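From: Jericho Dela Peña
To: Tindorby Ballroom and Old Time list
Date: Saturday, June 22, 2019
Subject: Re: [tindorby-dance] Slippery floor at the hall??

Marg wrote:
> Has anyone else found the floor a bit of a worry since they
> redid it over the break? I nearly went base over apex in the
> Pride of Erin last week and Col says his knees have been
> crook ever since from tensing up. Is it the polish or is it
> us? Also does anyone know what you're meant to put on your
> soles, I've heard everything from castor oil to golden syrup.
> And are we still on for the Codomgate social in November?
> Marg

Hi Marg, hi all,

It's not just you! I had the same thing in the foxtrot and I was only doing a feather step, nothing flash. I rang the council on Tuesday arvo and got put through to a very nice bloke in facilities who told me they went with a harder finish this time so it'd stand up to the indoor bowls mob and the playgroup. Fair enough I suppose, they use it more than we do, but it's a fair bit quicker underfoot than the old one. He reckons it will settle with use. I asked how long and he said "a while", so make of that what you will.

For what it's worth I've danced on worse. When I was still driving over to Codomgate every fortnight they had sawdust and wax flakes down for the old time nights and you could just about skate from the kitchen hatch to the stage. Lovely for a waltz once you got your weight over your feet, murder in a quickstep.

Now, soles. Please please please don't put castor oil on suede, Marg! Castor oil is an old trick for smooth leather soles on a sticky floor, and even then just a dab on a rag. On suede it'll mat the nap down and you'll never get it back. Golden syrup I have not heard of and I'd rather not be the one explaining it to the council.

With suede, what usually makes it slippery is that it's gone shiny from floor dust and old wax packing into the nap. Get yourself a wire brush (the little ones they sell for dance shoes, the hardware shop kind is too fierce) and go heel to toe in short strokes until it looks furry again. I do mine outside on the back step before every social. If you've got smooth leather soles you can rough them up very lightly with fine sandpaper, but go easy, you can always take off more. Or a cobbler can stick suede on for you. Radulović in the arcade did my old practice pair and they've lasted ages, though he does take his sweet time and you won't get a phone call, you have to go in and ask.

The other thing is don't wear them in from the car park. I know it's only a few steps but all that grit goes straight into the sole and then straight onto the new floor. Change inside on the bench. And let them air when you get home instead of leaving them zipped up in the bag till next week, which Col might like to take note of (sorry Col).
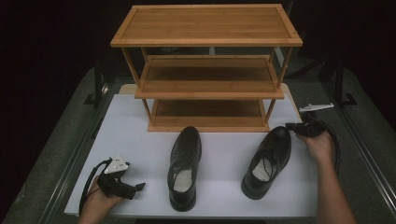 As for Col's knees, a bit of tensing up will do it, especially in the progressive dances where you never know who's about to land on you. I'd get him to take smaller steps for a few weeks and sit out the polkas. The physio told me the same thing after my hip and I ignored her for a month, which I don't recommend.

Yes, we're still on for Codomgate in November. The hall is booked and the Pronik Trio have said yes, accordion and all. I've worked out it's a 274 km round trip from our door, so I'd like to fill cars where we can. I have two seats in mine if nobody minds the dog blanket. Supper is bring a plate, and could we please not have six pavlovas again, someone do a sandwich.

Does anybody have the music for the Tangoette they played last time? I've turned the study upside down looking for my copy and all I found was the raffle book, starting at ticket 1041, so if anyone was wondering where that had got to, I've got it.

See you Thursday, and bring your brushes!

Cheers,
Jericho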